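Notes from the Print Room

I've had Trí Bạch's new photobook on my kitchen table since June, and I still haven't managed to read it in the order he meant. It's called Drullach, after the quarry village where he spent three winters, and it has 70 plates and almost no words. I keep opening it in the middle — there's a run of doorways there, shot at dusk, that I like more than anything he's done before. The people have all gone home and you get their coats, their boots, a kettle. I'm a sucker for that sort of thing! 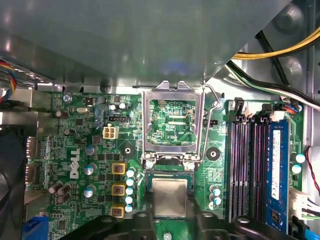 What bugs me a little is the essay at the back. It talks a lot about absence and archives and hardly at all about the printing, which is gorgeous. The blacks are so deep you have to tilt the page toward a lamp to find the hillside in them. The first edition is 800 copies from Khamphan, a tiny press I'd never heard of before this, and I'd grab one while you can.

Which brings me to our fall show. We're hanging ten of the Drullach prints in the front gallery at Wornton, next to a set of older survey photographs of the same quarry that came to us in a box with no names on it. I went back and forth on this for weeks. The survey men wanted to measure rock, and Trí wants you to feel the cold in it, and I worried one would make the other look fussy. Then we leaned them side by side against the wall and I stopped worrying.

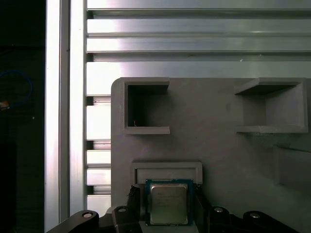

Margarida Pacheco
Print Room, Wornton

Trí will be here for a talk at 7 p.m. on opening night, and he's promised to bring the contact sheets (he marks them up in orange grease pencil, and they're a mess, and I love them). We can seat around 200, so please reply to this newsletter if you'd like a chair. Members get in free. If you've got family photographs from Drullach or from Tanau, across the valley, bring those too — there'll be a table by the coat rack where we can look at them together after the talk.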